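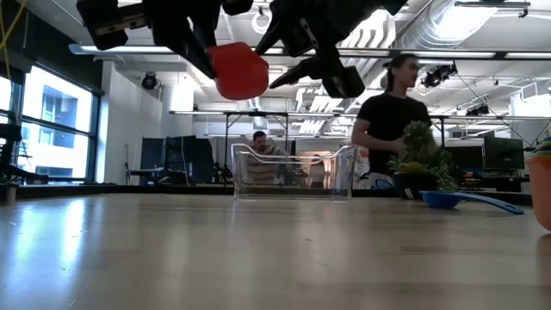

Homow bench arm: two-finger gripper over the table, with a clear bin, a potted plant and a blue scoop.

Homow Two-Finger Bench Arm
By Sylvie Gauthier, January

The Homow is a table-mounted arm for light picking, sorting and tidying. Korkeck sells it to small workshops, schools and packing rooms, and since last year we have also taken orders from people who want one at home. This page covers what it will do now and what it won't.

What it handles well

Rigid items with a clear edge are the easy ones. Cups, blocks, small tools and plastic tubs can be picked from an open table and set down in a bin. In our own bench trials we ran 177 pick-and-place jobs with mixed household items. The arm finished the rigid ones with few problems, at roughly 45 seconds a piece including the time it spends looking. A person is much faster. The arm makes sense where the job is dull and can run while you do something else.

Clear plastic is harder. The arm can find an open bin with see-through walls if the lighting stays even, but a shiny table and a bright window will slow it down. We suggest a coloured strip along the rim of any clear container you plan to use every day.

What it does not do yet

Laundry. It will move a folded towel from one spot to another. It will not fold one to a standard you would accept from a ten-year-old.

Dishes. The gripper is not sealed and must stay out of the sink. Loading dry plates into a rack works with plates of one size only.

Plants. Customers ask about this often. The arm can hold a scoop and tip dry potting mix into a pot that sits in a marked position. It can't repot, prune or judge when to water, and it will catch on leaves if the plant is bushy. Keep foliage well back from the pick area.

Toys. Blocks and cups are fine. Putting stacking rings back on a post in the right order is something Kipchumba Makokha is still working on for the Makori software update. No release date has been set.

A note from a shop

Pongsak Wattanapong has had a Homow in his bike repair shop for 40 weeks. He uses it to sort small parts into trays after closing. "It does the boring end of the job," he told us. "I still check the trays in the morning. Washers that stick together come out as one washer, so I fix those by hand."

Set-up

Allow an afternoon. The arm needs a flat table at least 68 cm deep, fixed to the floor or wall. Move chairs and loose cables out of reach before you switch it on. Fingertips wear out and are sold in pairs – the Sturkby tips grip smooth plastic better than the standard ones but mark soft wood.

Training is included with shop and school orders and is done on site by Wekesa Gachanja. Home buyers get a phone session instead.

Ordering

Prices depend on the mount and table clamp you choose. Write to Mwanahawa Gachanja in sales with your table measurements and a short list of the items you want moved. If the arm isn't suited to the job, she will tell you before you order.

14 shares | 3 comments

Contact Korkeck | © Korkeck | Back to top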